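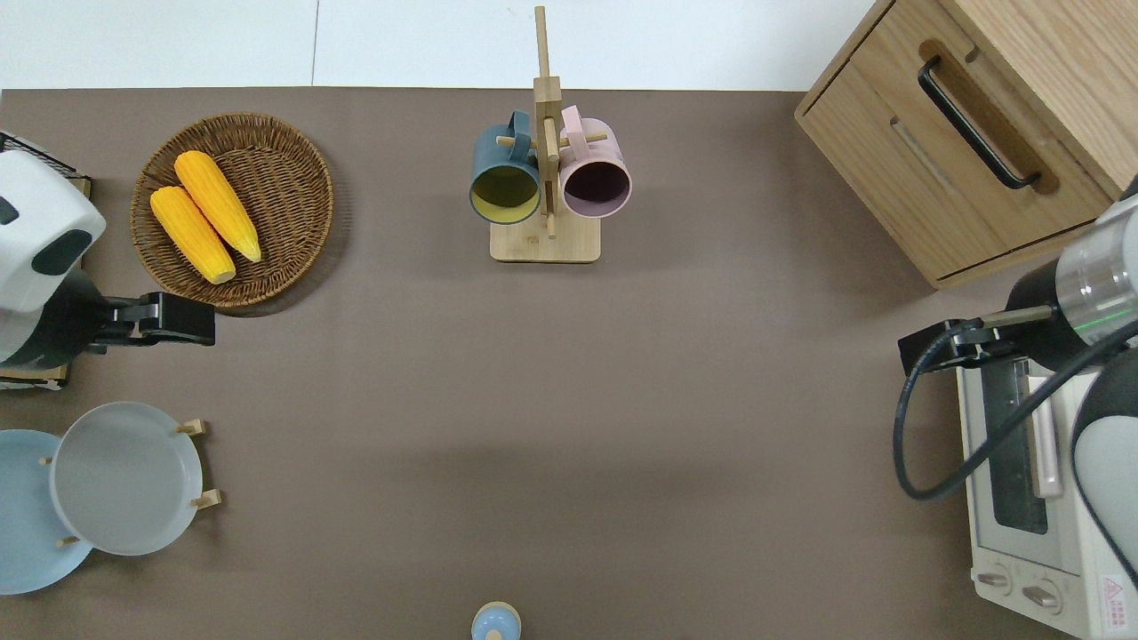
Keeping a kitchen notebook

Posted in January by Duván Huanca

I started writing down what we eat after I moved to Porndale. It wasn't for health reasons. I kept making the same soup and getting a different soup each time, and I wanted to know why. So I bought a cheap lined notebook at Lachance, the stationery place by the bus stop, and left it next to the stove with a pen tied to it.

The first few pages are not much use. I wrote things like "good, less salt" without saying how much salt I had used. After a couple of weeks I began putting down the size of the pot and how long it was on the heat, and that helped a lot. The soup needs 30 minutes after the potatoes go in. I had been giving it anything from 10 to 45, depending on how hungry I was.

Corn takes up more room in there than I expected. I have pages on boiling it, on roasting it in the oven, and on cutting it off the cob for fritters. My mother boiled it for far too long and I did the same for years. Now I bring the water up, put the corn in, and take it out after four minutes. I don't salt the water. Ruwan Jayasinghe, who lives downstairs, says I should add a little sugar. I tried that and wrote "no difference" next to it.

I also write down prices, though not every time. The market on Tiven Street is cheaper than the supermarket for onions and greens, and about the same for eggs. Looking back through the pages, I can see I spent too much on cheese last fall.

People have asked why I don't use my phone. I did try - I had a recipe app for most of a year and never opened it while cooking, mainly because my hands were wet. The notebook has oil on nearly every page and I can still read it.

I'm on my second one now. It has thicker paper and the ink doesn't come through. The old one is on the shelf with the cookbooks and I still go to it for the bean stew, which I have never bothered to copy over. Next I want to get bread right. I have 2 loaves written up so far, and both say "too dense."

Contact | Copyright Duván Huanca | Back to top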